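Subject: Re: [club-list] Projected entries, prints and the December deadline
From: Hidayah Raju

Hi everyone,

Mererid asked several things at once and I have had the same questions off-list from a few other people, so I am replying to the whole list. Her message is quoted first and my answers follow.

On 20 October 2018, Mererid Beddoe wrote:
> I have two questions about the winter show and one complaint.
>
> First, are we using the old projector again? Last time my snow
> pictures went up on the screen with a blue cast, and the shadows
> in the barn picture were just a black block. They look fine on my
> monitor at home and they looked fine on Santosh's laptop when we
> checked them in the hallway afterward.
>
> Second, does the mat have to be white for prints? The rules
> sheet says "white or off-white" on one page and "neutral" on the
> other. I have six gray mats already cut and would like to use them.
>
> The complaint is that the deadline for projected entries is before
> the deadline for prints. It used to be the other way around. I
> can't be the only one who finds out which pictures are any good
> by printing them first.
>
> Mererid

Projector first. The old one is retired. We have bought a Wolleo, refurbished, and Tymofii has mounted it on the ceiling bracket in the back room at Prosser Hall. It is a good deal brighter than the old one and it has to be run in the low lamp setting, or the highlights go. Please don't change the setting if you arrive early and want to try your files. The remote is in the drawer with the extension cords.

Mererid's blue cast was the projector. We ran her snow files through the new one and they came up clean. The barn was partly the projector and partly the file. There is detail in the shadows, but it sits so low that you need a very good screen in a very dark room to find it, and Prosser has that exit sign over the side door which we aren't allowed to cover. I would lift the shadows a little before sending it in.

Asabe has offered to run a test evening before the deadline. Bring up to five files on a memory stick and she will put them on the screen one at a time. There will be no scoring and no comments from the floor unless you ask for them.

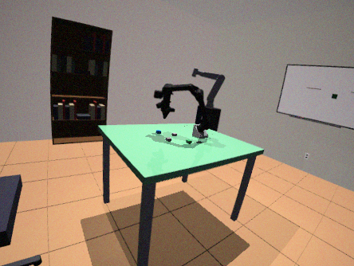
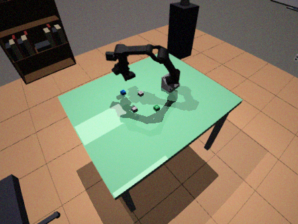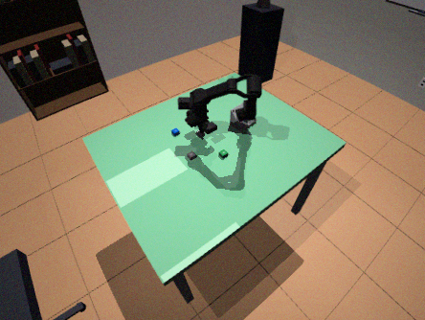
Color is where most of the trouble has been, and nearly all of it comes from files sent in without a profile. The rules say sRGB, and we will hold to that this year. If your file is in one of the wider color spaces and you haven't converted it, the software on the club laptop will treat it as sRGB anyway and the whole thing goes dull. Skin shows it first, then pale greens. A flat light color like the mint green of the tabletop in those three is a good thing to judge by, because there is no texture to hide a shift and you can compare it with what you see at home. Against something that light, the black of the arm also tells you whether the dark end is being crushed. If you have a picture of your own with a large plain area and something black next to it, bring it to the test evening along with your entries.

Save as JPEG at quality 85. Some people have been sending files at the maximum setting, and I can't see any difference on the screen at Prosser. They do take a long time to load from the stick, and last year we sat through a lot of spinning wheels. Don't sharpen again after you have resized unless you have looked at the result at full size. Two of the pictures in the spring round had white lines down every branch, and the judge spent most of his remarks on that.

Mats. The two pages of the rules sheet were written at different times and I should have caught it. Neutral is the correct word, so white, off-white, gray and black are all allowed. Mererid can use her gray ones. Colored mats are still out. The outside measurement stays at 16 by 20 inches because that is what fits the display rails, and anything larger has to be leaned against the wall, where it gets kicked. Please put your name on the back only, with the title, and an arrow showing which way is up. Abstract people, this means you.

If you tape your prints in, hinge them at the top edge and leave the other three sides free. Prints that are stuck down all the way around start to ripple as soon as the heating comes on in the hall. For anyone who doesn't cut their own mats, the frame shop on Fester Street is still doing them for members. Give them a few days, and take the print with you so that they can measure it. I took a measurement on a scrap of paper last time and got back a very nice mat for a picture I don't own.

Paper is up to you. Santosh has most of a box of Stemura matte left over from his own project and is selling it to members at 65 cents a sheet. It is a heavy paper with a warm base, so snow and clouds will come out slightly cream. I like it for black and white and for old buildings. For Mererid's snow I would use something brighter. Ask Santosh for one sheet to try before you buy a stack, and use his profile for it – the canned one makes everything too dark on my printer.

Now the deadlines. Mererid isn't the only one. Tymofii said the same thing, and so did two people at the last meeting. The projected deadline was moved up because the judge wanted to see those files at home ahead of time. I wrote to him and he is happy to get everything at once, so both deadlines are now the same: the first meeting in December, at the end of the break. Prints go on the long table by the door and projected files go to Asabe, either by email beforehand or on a stick that night. Please name the file with your last name and then the title. We had three files called "final" last time and one called "final final."

The entry fee is still $5 and covers both sections. You can enter four projected pictures and two prints. The same picture can't go into both sections, and a color and a black and white version of it count as the same picture.

We are short one person for hanging the prints on the afternoon of the show. The job is mostly holding the other end of a rail while I look for the screws. Write to me directly if you can do it, so that the whole list doesn't get the reply.

One last item. A gray lens cap and a pair of reading glasses in a brown case were left at Prosser after the last meeting. Both are in the drawer with the projector remote.

Hidayah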